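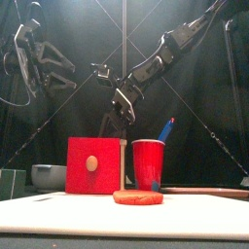 Red wooden box, red plastic cup: set or not?

hawi_w
Trying to settle something before I send money. The seller has the red box and the red cup listed as one lot, "matching desk set", and wants $62 plus postage from Fletport. The box is wood and the cup is plastic. Since when is that a set? I reckon someone found two red things in a cupboard and invented a category.

nicaodha
Colour-matched sets in different materials were sold all over the place. Broterwood did a wooden box with a plastic tumbler for years. Not saying this is one of theirs, but mixed materials doesn't rule it out.

hawi_w
Did they though? I've heard that about Broterwood on here half a dozen times and never seen a catalogue page.

nicaodha
Page 238 of the big reprint. I'll dig it out on Sunday.

G Yilma
I have the reprint. The Broterwood box on that page is sold with a pencil tray. There is a tumbler, but it's on the facing page under kitchen and has its own stock number (2877, if anyone wants to look). Being printed near each other is not a set.

nicaodha
Fair enough on the stock number. I still remember them being sold together in the shop.

G Yilma
I remember a lot of things from shops.

abenezer.a
Does it matter? $62 is silly for either. Skilstead do a red painted box new for a fraction of that and the cup you can get in any picnic aisle. If you like the colour, buy the colour.

hawi_w
It matters to me because I'd be paying for "set". As a box on its own I'd go to 25, tops. The cup I don't want at all, my kids have destroyed better.

T. Acharya
Two cents from someone who repaints this stuff. You won't match red paint on timber to red plastic from a photo, whatever the seller tells you. The lighting does half the work. Ask for both outdoors in daylight, side by side, and a shot of the underside of the box. If there's fresh paint over an old label you'll usually see the ridge. And ask if the cup has a mould mark. Nordin marked theirs, most of the cheap ones have nothing.

hawi_w
Asked. Seller says the underside is "as expected for age". Expected by whom?

abenezer.a
lol. Walk away.

nicaodha
Or offer 40 for the pair. I don't think it's as dodgy as you lot are making out, people write "set" when they mean "I'm selling both".

G Yilma
Then they can write "I'm selling both".

hawi_w
Offered 25 for the box only, they keep the cup. No reply yet.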